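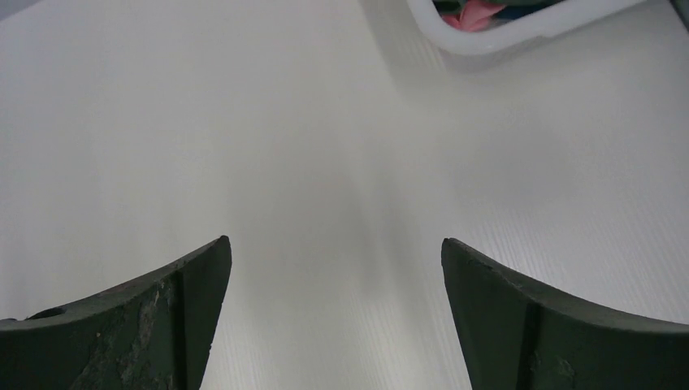

Household robots still slow at the small stuff

Stollberg, the automation firm, says its two-fingered arm is ready for light chores in homes and shops. Results it put out in June suggest a longer wait.

The arm was given 684 tries at jobs most people do without thinking: taking soft things out of a tray, setting them down, putting them back. It finished 330 of them without help. The company calls that a strong base. A shop manager would probably call it less than half.

Soft goods remain the sticking point. A box has corners and keeps its shape. A crumpled cloth has neither, and it looks different every time it is dropped. Stollberg's report says the fingers often closed on air or picked up two items at once. A person had to step in more than 10 times in a single afternoon.

Speed is the other trouble. One tray took the arm 178 seconds to clear, and that was a run the company chose to show.

Beaudoin, which runs a chain of linen shops, looked at the arm for its back rooms and passed. It said it would look again when the machine could work a full shift with no one standing beside it. Pamar, a cleaning contractor, has agreed to a short trial but has not said where, or what it is paying.

Stollberg says a software update will bring the failures down, and that the grip itself needs no changes. It said much the same last year about an earlier model, Grurkia, which was meant to fold towels and was dropped before it went on sale.

No price has been given for the new arm. The Pamar trial is due to start in September.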